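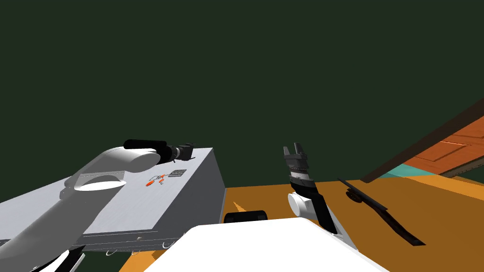 1 min read

remedios_b
Anyone else fighting with false-color scenes of Ratberg? I downloaded the November pass and the whole north shore came out red. Pretty, but my map club wants parks that look like parks!

kwadwo103
Red is just vegetation in near infrared. Swap band 3 into green and leave it alone – 20 seconds of work.

FulgencioR
Disagree, kwadwo. Swapping gives you neon lawns and a purple harbor. I'd get the true-color version from Fevley and skip the fiddling.
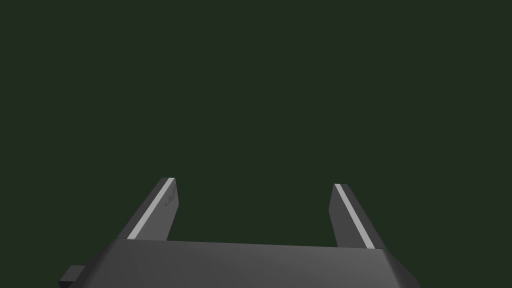

remedios_b
Tried the swap and the woods past the harbor are way too bright. What I'm after is a dark, quiet forest color. The flat deep green behind the gripper in the picture over this post is pretty much it, maybe a touch lighter so the trails show up.

kwadwo103
Then drop the gamma on green only. Fevley's tiles are blurry past zoom 9 anyway.

FulgencioR
They are not blurry!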